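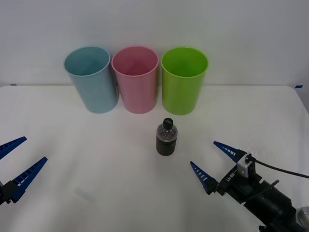
Chapter 8
When the Arm Does What You Told It To

I want to start this chapter with the worst Wednesday of my working life. It was January 31, 2018, and I was in my second year at Dendby, in the little test room we all called Harnley after the street outside. I had a two-arm setup, a bottle, and a job that sounded like something you'd give a toddler: one arm holds the bottle, the other one unscrews the cap. Then the first arm pours. Easy, right?

Trial 40 is the one I still think about. The left gripper closed on the bottle, the right gripper closed on the cap, the wrist started to turn, and then it just kept going. The cap had jammed on its thread, so the whole bottle twisted with it, and the left arm (which I had told, very firmly, to hold its position no matter what) pushed harder and harder to stay where it was. We heard a crack. The bottle shot sideways, cola went up the wall, and Feven Habte, who had been leaning in to watch the cap, got a piece of plastic fingertip in the eyebrow. An inch lower and I'd be telling you a very different story!

She was fine, and she went back to work the same afternoon with a bandage on. I was a mess. I pulled the log and read it line by line until I found line 2138, where the right wrist first went over its torque limit. The controller had noticed. It wrote a warning, politely, into a file that no person was reading, and carried on for another 3 seconds.

So what broke? My first report said "gripper finger," and Pouran Ranjbar, who ran safety for us, handed it back with one question written across the top: "And why was her face there?" I was pretty annoyed. I thought the fault was in the machine and she was asking about the people. It took me most of a week to see that her question was the better one, and we'll spend a good part of this chapter on it.

We'll begin with force and torque limits, and what a controller should do when it hits one (a warning in a log doesn't count as doing something). After that comes the trickier case of two arms holding the same object, where each one can be inside its own limits while the thing between them is being torn apart. Then we'll look at where people stand, and why they drift closer when a task looks small and harmless.

Before you read on, get out a sheet of paper and write down every point in my story where the trial could have been stopped, and who or what could have stopped it. Keep the list handy. You'll need it for Section 8.3, where we go through Pouran's version of the report.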